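第5章 台布与桌面织物

学习目标
学完本章后,应能说明台布常用纤维的主要性能;能按桌面尺寸计算台布用料;能辨认平纹、斜纹和缎纹台布;能根据污渍种类选择处理办法;能填写布草盘点表。

本章用到的术语
台布、衬布、桌旗、垂边、缩水率、经密、纬密、布边、回潮率、报损

章首案例
Nonbridge是一家以宴会为主的酒店,宴会厅与中餐厅共用一个布草房。年初盘点时,账面登记台布1,570条,实际能够上桌的只有1,000条。其余的一部分有洗不掉的油渍,一部分缩水后垂边不足,还有一部分始终没有找到。布草主管Fatima Matlala把能找到的旧台布按破损原因分堆,发现数量最多的一堆布面完好,既没有破洞也没有污渍,问题出在尺寸上。这批台布是前一年从Dandley订购的纯棉平纹布,下单时按桌面尺寸加垂边计算,没有计入缩水。洗过几次以后,方台布的四角还能垂下来,四边却只到桌沿下面一点,宴会用的折叠桌桌腿全部露在外面。
另一个问题出在颜色上。同一批浅色台布分两次送洗,用了不同的洗涤程序,挂在一起时深浅不同。单独铺一张桌子看不出来,十几张桌子摆在一个厅里,客人从门口进来就能看见。Matlala后来规定,同批台布编同一个批号,同批送洗,同批上桌,批号缝在布边的里侧。
这家酒店的情况在餐饮企业中比较常见。台布单价不高,采购时往往只比较颜色和价格,纤维、组织、密度和缩水率等项目空着不填。本章从这些项目讲起,然后讨论尺寸计算、洗涤和盘点。读者在学习各节时可以随时回到这个案例,看哪一项本来可以在订货单上解决。

5.1 桌面织物的用途
桌面织物是铺设或摆放在桌面上的纺织品的总称,包括台布、衬布、桌旗、餐垫和口布。家庭、餐厅、会议室、教室和工作间都会用到,用途不同,要求也不一样。
餐厅台布首先要求能够反复洗涤。中餐厅的台布每餐更换,洗涤频率远高于床单,纤维强力和染色牢度因此排在手感前面。宴会台布还要求垂边整齐,折痕清楚。会议台布通常颜色较深,更换较少,要求不易起皱、不反光,文件放在上面不滑动。
家庭台布的要求比较宽。有人把它当作装饰,有人用它保护木质桌面,也有人只在过节时铺。家庭洗衣机容量有限,过厚的台布洗不透,也不容易晾干,选购时应当考虑自家的洗涤条件。
工作台面上的铺布属于另一类。裁剪、装裱、手工课和小件整理常在桌上铺一层布,作用是减少物件与硬桌面的碰撞,防止小零件滚动,并使桌面颜色统一。这类铺布一般选单色。花纹过密时,针、线头和细小物件不容易找到。颜色上浅蓝、浅灰较为常用,纯白易显脏,黑色易显灰尘和棉絮。
衬布铺在台布下面,一般不外露,主要作用是减轻餐具碰撞的声音,吸收洒出的液体,并使台布不易滑动。衬布的尺寸应略小于台布,垂边不得长过台布。桌旗铺在台布上面,居中放置,两端垂下的长度要一致。

5.2 纤维
5.2.1 棉
棉吸湿性好,耐碱,能够承受较高的洗涤温度,是餐厅台布的传统用料。缺点是容易起皱,首次下水会缩短变窄。预缩过的棉布缩水较小,价格也高一些。订货时应在订货单上写明“预缩”或“未预缩”,不能只写“纯棉”。
5.2.2 麻
亚麻台布挺括,光泽自然,吸湿和散湿都快。麻纤维弹性小,折痕处反复受压后容易断裂,因此亚麻台布存放时宜卷不宜叠。确实需要折叠的,应当定期改变折线位置。
5.2.3 涤纶
涤纶强力高,尺寸稳定,干得快,基本不需要熨烫。它吸湿性差,水洒在布面上会先聚成水珠,然后流向桌沿。涤纶对油污的吸附较强,油渍停留时间越长越难除去。涤纶还容易产生静电,在干燥季节会吸附灰尘和纸屑。
5.2.4 混纺
涤棉混纺兼有两种纤维的部分性能。涤的比例高,布面平整,不易缩水;棉的比例高,吸水好,手感柔软。混纺比例应以标签或检测报告为准,手摸和目测只能作初步判断。
Prendo布草租赁公司供应的台布以涤棉为主,合同附表中列有混纺比例、经密和纬密。附表是验收的依据,收货人应当逐项核对,不能因为外观相同就省略。

5.3 组织
织物由经纱和纬纱交织而成,交织的规律称为组织。台布常见的组织有三种。
平纹的经纱和纬纱一上一下交替,交织点最多,布面平整,正反面相同,耐磨性较好。工作台铺布和普通餐厅台布多为平纹。
斜纹布面有倾斜的纹路,质地比同样纱线的平纹柔软,也稍厚。斜纹有正反面之分,铺台时应检查方向,相邻桌子的纹路朝向要一致。
缎纹的浮线长,布面光滑,有光泽,适合宴会。浮线长也带来容易钩丝的问题,餐椅的金属件、手表和戒指都可能把纱线带出来。钩出的纱线不可拉扯,应当用针从反面引回,或者沿布面剪平。
提花台布是在上述组织的基础上变化得到的,花纹由光泽不同的区域构成。Cele纺织厂的样册把提花台布按花型大小排列,学生在实训中可以先遮住花型名称,用放大镜观察布面,判断地部和花部各是什么组织,再与样册对照。
密度是单位长度内纱线的根数,分经密和纬密。密度过低的台布洗后容易歪斜,四角不成直角。密度过高的台布硬而重,折叠后体积大,布草车装不了多少。

5.4 尺寸计算
5.4.1 方桌和长桌
台布的长等于桌面长加两倍垂边,宽等于桌面宽加两倍垂边。日常用餐的垂边以不碰到客人大腿为宜,宴会台布可以垂到接近地面。
未预缩的织物还要计入缩水。计算时先求成品尺寸,再用成品尺寸除以一减缩水率的差,得到裁剪尺寸。常见的错误是直接用成品尺寸乘以缩水率,再加回去,这样算出的结果偏小。缩水率较低时差别不明显,缩水率高或者桌子较长时,差额足以使垂边短一截。
最后加缝份。四边卷边的台布每边都要留缝份,利用布边的两侧可以不留,但布边较紧的织物洗后会皱缩,应当剪去布边后再卷。
5.4.2 圆桌
圆桌可以铺圆台布,也可以铺方台布。圆台布的直径等于桌面直径加两倍垂边。方台布铺在圆桌上,四角垂得最低,四边中点垂得最短,检查垂边时应量四边中点。
圆台布裁剪时损耗较大,裁下的四角可以做餐垫的包边或口布的补片。
5.4.3 拼接
桌子宽度超过布幅时需要拼接。拼缝应避开桌面正中,通常在中间用一整幅,两侧各拼半幅,使拼缝对称。拼接前应确认几幅布来自同一匹或同一缸号,并按同一方向排放。

5.5 铺设
铺台布前先擦净桌面,检查桌腿是否平稳。台布抖开时正面朝上,中缝对准桌子中线,然后向两侧展平。长桌由两人操作,各站一端,同时提起布边,轻放后再调整,不要把台布在桌面上拖拉。
铺好以后检查三处:中缝是否居中,四边垂下的长度是否一致,布面上有没有破洞和旧渍。有轻微折痕的,可以用手蒸汽熨斗在桌上处理,熨前应确认桌面涂层耐热。玻璃桌面不宜在桌上熨烫。
工作台铺布要求平服。布面拱起时,放在上面的小件会歪倒,直尺也压不平。必要时可用夹子固定在桌沿,夹子的位置要避开人常坐的一侧。

5.6 洗涤与去渍
去渍的一般原则是先冷后热,先轻后重,从污渍外缘向中心处理。蛋白质类污渍遇热凝固,必须先用冷水浸泡。油脂类污渍可用洗洁剂涂在干布上,稍停后再下水。茶、咖啡和果汁含有色素,处理越早越好。蜡滴先冷却剥离,再垫吸水纸低温熨烫,纸要勤换。
深色台布第一次洗涤应单独进行,并留意水色。浅色台布不可与口布以外的有色织物同洗。漂白剂只用于标签允许的织物,用后要充分漂清,残留的漂白剂会在熨烫时使布面发黄。
干燥以后应及时折叠。折叠的方法各单位不同,同一单位内必须统一,否则布草架上无法按叠计数。

5.7 盘点与报损
盘点表至少应有批号、规格、颜色、在架数、在洗数、在用数和报损数各栏。三处数量应在同一时点清点,一般安排在收餐以后、送洗以前。在早上9点以后清点,前一天的台布可能已经离开布草房,数量容易重复或者漏掉。
报损要写明原因,并剪去一角作记号,防止报损的台布又回到架上。尺寸不足的台布可以改小使用,有局部污渍的可以裁成餐垫、衬布或者擦布,改制后应从原规格中减去,计入新规格。

课前思考
一、回到章首案例。Nonbridge酒店向Dandley订货时,订货单上应当补充哪些项目?
二、同样大小的方台布铺在方桌和圆桌上,垂边有什么不同?请画图说明。
三、观察自己学校或家中的一张桌子,记录桌面织物的颜色、组织和垂边长度,判断它是否适合这张桌子的用途。
四、查看一条旧台布的布边和折线处,哪一处磨损更明显?试结合5.2节说明原因。
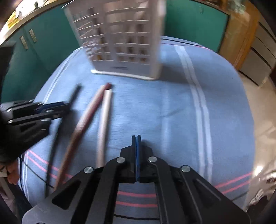 图5-1 铺有浅蓝色布的桌面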